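4.2 Do refurbished drives fail sooner?

The claim that second-hand hard drives are a poor bargain is repeated so often that few authors bother to cite it. Where a source is given, it is usually Zhuravel's survey of repair shops in Brarnley, which asked owners to recall how many customers had come back with a dead drive. We have doubts about recall as a measure of anything. A shop owner remembers the customer who shouted, and the drive that ran quietly for years leaves no memory at all. The survey also put drives sold with a warranty in the same group as drives sold without one, and people with a warranty have a reason to return.

Bhutto's later work in Uvham is more careful, but it has its own trouble. He followed 82 drives bought from a single reseller, and reported that failures were clustered in the first 30 days. The reseller chose which drives to offer. Without knowing how they were tested before sale, or whether they were tested at all, we cannot say if early failure belongs to used drives in general or to one firm's habits. Bhutto admits as much in a footnote, though the abstract does not.

Our own records come from the Travwood exchange, where households trade in old desktop computers for credit. The log holds around 700 entries. Each one gives the age of the drive as stated by the owner, the hours of use reported by the drive itself, and the result of a surface test. The first two often disagree. Owners tended to give the age of the computer, even when the drive had been replaced along the way, and so we dropped stated age from the analysis — a step that earlier studies could have taken and did not.

Hours of use did predict test failure, but weakly. Handling may matter as much. A drive in a desktop can be reached and moved in several ways, and some cases hold it in a plastic caddy (Figure 2) while others fix it straight to a metal bay with screws. The log does not record which kind was present, and we suspect that rough removal explains part of what has been blamed on age.
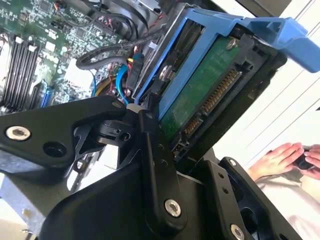

Figure 2. Hard drive in a blue plastic caddy, with the open computer behind it.

We would not push this point far. Ngô's index, which is widely used to price used parts, gives no weight to mounting type, and we have no evidence yet that it should. What the Travwood data do not support is the flat rule that a used drive is a bad drive. The rule may still be true. It has not been tested on a sample that anyone would accept for a new product, and buyers are being asked to pay more on the strength of it.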